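Weighing a Cat at Home

Set a flat kitchen scale on a hard floor and put an open carrier on it. Press the zero key. Let the cat walk in, close the door and wait until the reading holds still.
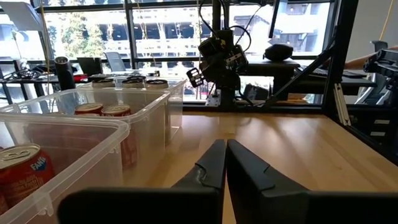

Write the weight down in grams. Repeat every Tuesday before the morning meal, using the same carrier. A drop of 126 grams in one week should be checked again the next day. If the second reading agrees, call the vet.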